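Wiping a table, over and over

I've spent most of October teaching a robot arm to wipe a table. I drive it by remote control, the software records what I do, and at the end of the week the recordings go off to be trained on. The project is called Skemwood and the table job is number 18 on its list, between drawers and something with pegs.

The hard part of wiping is pressure. Through the controls I can see the cloth but I can't feel it. Press too lightly and the cloth skates over the dirt. Press too hard and the arm complains and stops, and the take is wasted. I now judge it by how much the folds spread when the cloth goes down.

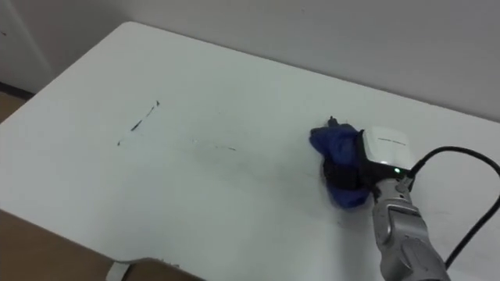 Guthrie reckons I'm too slow, and that a model trained on slow wiping will wipe slowly for ever. We went back and forth on it over lunch. I did a batch at nearly double speed in the afternoon and threw a good part of it away.

The other thing I've changed is where I stop. I used to tidy up every last bit before ending a take. Now I do one part of the table and leave the rest for a separate recording, so there are starts with a lot of dirt and starts with only a little. A smear counts as dirt, whatever the cloth has already done to it.
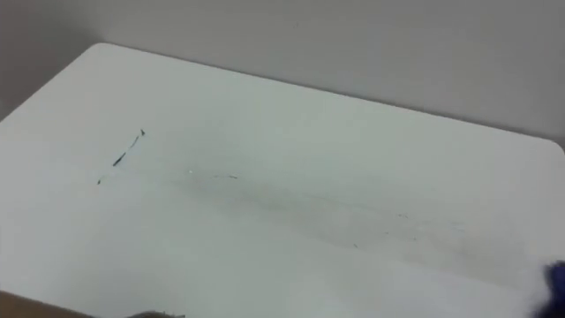
Picking the cloth up

I record this separately as well. A cloth never lands the same way twice, so I drop it, grab it, drop it again. Coming in from the side gets me a better pinch than coming straight down, provided there's a decent lump to get hold of. Flat bits are hopeless. With the gripper I go for the thickest fold. With a hand I bring one finger over first and close the others after it.

We have 3597 takes logged and 2046 of them are marked as good. I'd like a better ratio, but plenty of the bad ones are from my first fortnight. 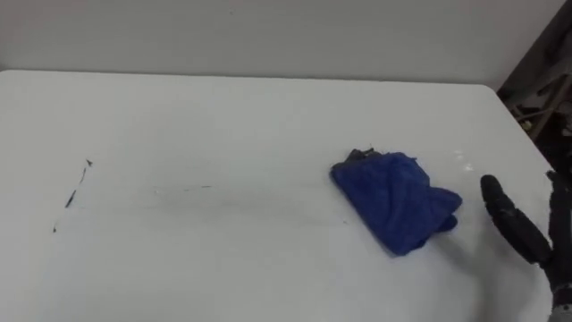

Erketmont wrote in after the last post to ask whether the failed grabs get kept, as theirs were more use than the clean ones once somebody had labelled them. Ours are kept but not labelled. I might start on that next, if the pegs can wait.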